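Part-time setup and tidying assistant, Prikton workroom

Tamis is hiring one person to keep the shared workroom at Prikton in order, 20 hours a week, from September. The work is practical: fitting holders and stands, routing cables, putting small hardware back where it belongs, and leaving each station ready for the next user.

You will spend most of the day on your feet and using your hands. Cables are tied, not taped, and should never hang across a walkway.
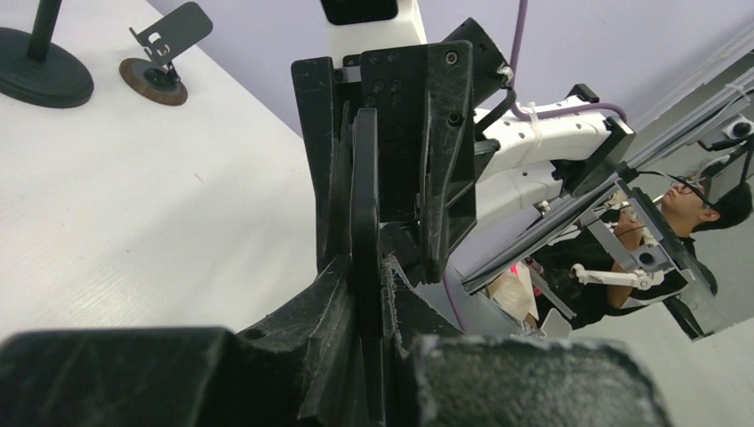

Mornings start at 8:30. The first hour is for going through the stations, checking ties and screws, and writing down anything worn enough to replace. After that you work from the request list.

Many requests involve mounting arms. You should be able to set one at the angle a user asks for and tighten the thumbscrew by hand without stripping it.
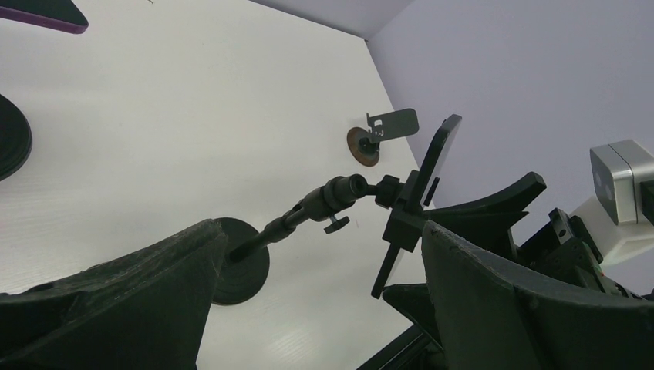
A former assistant at Prins told us the joints took the longest to learn, and that a week of practice was enough. We will give you that week, paid, before you work alone.

Phone holders are the other regular job. A phone should stand upright with its lenses clear of the clamp and its side buttons free.
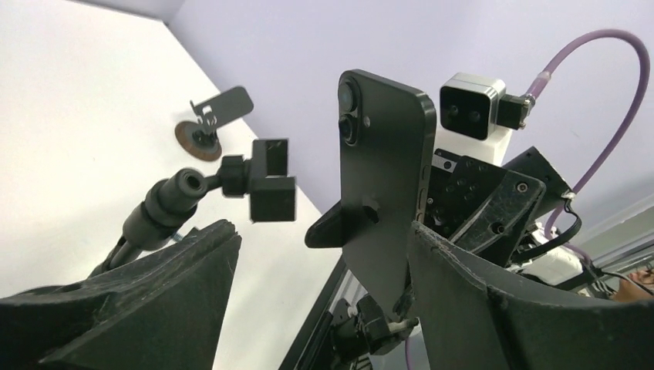 Posted by Tamis Hiring Desk

You need steady hands, basic experience with hex keys and screwdrivers, and the patience to sort a box of 1000 mixed screws. No degree is required. You must be able to lift light equipment and work near other people without getting in their way.

To apply, send a short letter and the name of one reference to the Prikton front desk. Applications close when the position is filled.

Related openings
Stockroom clerk, Gellari
Evening cleaner, Prikton
Bench repair trainee, Prins
Delivery driver, 13 hours a week, Tamis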